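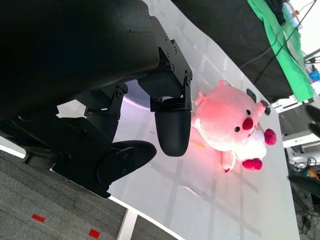 Irregular bedtimes linked to slower recovery from low mood, study suggests

Adults who go to bed at widely differing times from one night to the next may take longer to recover from a period of low mood, according to research published by the Sarpong Institute for Sleep and Mental Health.

The study followed 2,406 adults registered with general practices in and near Rescombe. All had reported mild to moderate symptoms of depression to their doctor, and none was receiving treatment for a sleep disorder when the work began. Participants wore a wrist monitor at night and filled in a short mood questionnaire at regular intervals over two years.
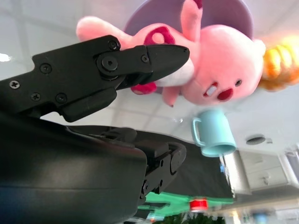

By Akua Appiah
Health Research News, Rescombe

Those whose bedtimes varied most were less likely to report that their symptoms had eased by the end of the study. The difference remained after the researchers took account of age, shift work, alcohol use and existing illness. The total number of hours slept had a weaker link with recovery than the regularity of sleep.

The authors caution that the findings do not show that irregular sleep delays recovery. Low mood can itself disturb sleep, and the two may act on each other in ways that the study was not designed to separate. People who left the study early — about 15 per cent of those enrolled — also tended to have more severe symptoms at the outset, and their absence may have affected the results.

A smaller group of participants gave blood samples, which were tested for markers of inflammation at the Lodine laboratory. No clear pattern was found. The institute said that the samples would be kept for further analysis, subject to ethical approval.

A follow-up trial, named Trunuven, is due to begin recruiting in June. It will test whether advice on keeping a fixed bedtime, given alongside usual care, makes a difference to mood. Patients will be allocated at random to one of two groups and will continue with any medicine already prescribed.

Patients who are concerned about their sleep or mood are advised to speak to their doctor, and should not stop or change any treatment on the basis of these findings. Practices wishing to take part in the trial may contact the institute's research office.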